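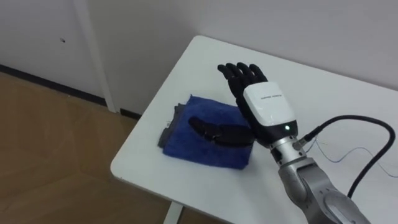 2 septembre 2020

Journée du linge. J'avais décidé au réveil que je plierais tout avant midi, avec l'autorité qu'on a toujours sur la journée tant qu'on n'a pas posé un pied par terre. À midi j'en étais à la serviette bleue.

Il faut dire qu'elle résiste. Bleu roi, pelucheuse, en microfibre, achetée en mai à la liquidation de chez Zirnilau, où j'étais entrée pour une passoire. Elle ne connaît pas l'angle droit. On rabat un bord, l'autre se soulève avec une sorte de dignité offensée. Pliée, elle fait un rectangle à condition de ne pas être trop à cheval sur la géométrie, et encore, il reste des vagues. J'ai lissé, j'ai retourné, j'ai lissé dans l'autre sens, ce qui change la couleur et rien d'autre.

Et puis il y a le chiffon gris, glissé dessous, du côté gauche, avec ses bords effilochés qui dépassent comme un jupon. Je le garde depuis l'appartement de Skollov. Il a fait les vitres, le vélo, le dessous de l'évier pendant l'inondation. Chaque année je me dis qu'il part à la poubelle et chaque année je le plie. Je plie un chiffon. Ma mère repassait les torchons et je riais d'elle, voilà où j'en suis.

La table blanche, elle, est toujours ma grande fierté. Elle a des coins arrondis devant, ce qui a sauvé ma hanche plus d'une fois, et un dessus mat où la moindre peluche bleue se voit depuis le couloir. Je l'ai poussée contre le mur au printemps pour « gagner de la place ». La place gagnée a été occupée dans la semaine par le séchoir, puis par le carton de chez Stirkia que je n'ai pas ouvert (des housses, je crois, ou alors l'abat-jour).

Après le déjeuner, nouvelle méthode : plier en 3 dans la longueur, puis en deux. Je l'ai lue dans un vieux manuel ménager, le Kolář, 579 pages dont 14 sur les serviettes, et pas une ligne sur la microfibre. L'auteur ne jure que par le lin. Le lin, selon lui, « garde le souvenir du pli ». Ma serviette n'a aucune mémoire. Je l'ai pliée selon Kolář, je suis allée faire chauffer de l'eau, et quand je suis revenue elle avait repris ses aises.

J'ai fini par poser la pile de draps dessus. Pour les draps-housses, j'ai adopté depuis longtemps la technique de la boule, face présentable vers l'avant de l'armoire. Les taies vont bien, merci. Il manque une chaussette, la verte, pas celle que j'aurais choisie de perdre.

Vers cinq heures tout était rangé sauf le chiffon gris, que je n'ai pas su où mettre. Avec les serviettes, il prendrait des airs. Sous l'évier, il y a déjà les autres, et il est quand même plus ancien. Je l'ai laissé sur la table.

Demain, racheter de la lessive et rendre le Kolář à la bibliothèque, avec un retard dont je préfère ne pas connaître le montant. Regarder aussi derrière la machine pour la chaussette.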